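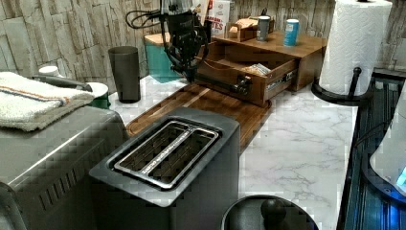 A two-slot toaster, cutting board and wooden drawer unit on the counter of the shared kitchen at Moltbridge House.

Shared kitchen at Moltbridge House reopens to residents

12/30/19

The shared kitchen on the ground floor of Moltbridge House has reopened to residents following the replacement of its countertops and the reorganization of its small appliances and storage. The kitchen serves all 166 residents of the building and had been closed for most of the fall term.

Work began in September, when the old counters were removed and the plumbing beneath them was inspected. The new surfaces are white with gray marble-like veining and run up to the range. Installation was carried out by Adeyemi Interiors, which also refitted the kitchen at Umurau Hall last year. The sealing of the joints was finished by Brillix, the building's regular maintenance contractor.

Residents who used the kitchen before the closure will find the greatest change at the appliance end of the room. Items that were previously kept in a closet and signed out at the front desk now stay on the counter. These include a dark gray two-slot toaster and, to the left of it, a large stainless steel appliance. A wooden cutting board with a juice groove is kept behind the toaster for general use.

Storage at the back of the counter has also changed. A wooden drawer unit now stands against the wall and holds small packaged goods such as tea, sugar and seasonings supplied by the house. Canisters may be left on top of the unit, provided that the drawer can still be opened fully. Personal food should continue to be kept in the numbered cupboards along the corridor wall.

"The kitchen was always busy, but very little in it had a fixed place," said Octavio Cáceres, residential services manager at Moltbridge House. "Residents told us they wanted to come down in the morning and make toast without going to the desk first. The layout was drawn up with that request in mind."

Mr. Cáceres said the layout was based on a survey distributed to residents before the closure. Access to a toaster was the most frequent request, followed by more clear counter space next to the range. A request for a second refrigerator could not be met within the present budget and will be considered again next year – the existing electrical supply would first have to be extended.

The project was paid for from the building's improvement fund. A further $300 was set aside for cutting boards, towels and other small items, which will be replaced as they wear out. Kitchen towels are laundered by the house and should not be taken to residents' rooms. Used towels may be placed in the bin beside the door.

Residents are asked to observe the following when using the kitchen:

Crumb trays should be emptied after use, and the toaster should be unplugged before it is cleaned.

Towels and paper packaging must be removed from the top of any appliance before it is switched on.

Cutting boards should be washed by hand, dried and returned to the counter. They must not be put in the dishwasher or left to soak in the sink.

Hot pans should be set down on the range or on a trivet. The new countertops can be marked by direct heat, and damage of this kind is not covered by the installer's warranty.

Drawers should be closed when not in use.

The kitchen may be used by up to 12 people at one time. Groups wishing to cook together in the evening may reserve it for two hours through the front desk, with at least one day's notice. Reservations are not accepted for the breakfast period, when the room remains open to all residents. The posted hours are unchanged from those in effect before the closure.

Some minor work remains. The light above the sink is to be replaced, and new labels will be fixed to the corridor cupboards. Neither task will require the kitchen to close – notice will be given at the front desk if the water has to be shut off for a short period.

Residents who left cookware in the kitchen before the closure may collect it from Room 237 on presentation of a resident card. Each item has been tagged with the number of the cupboard in which it was found. Cookware not claimed by the end of the coming term will be donated.

Questions about the kitchen, including reports of damaged or missing equipment, should be directed to the residential services office on the ground floor.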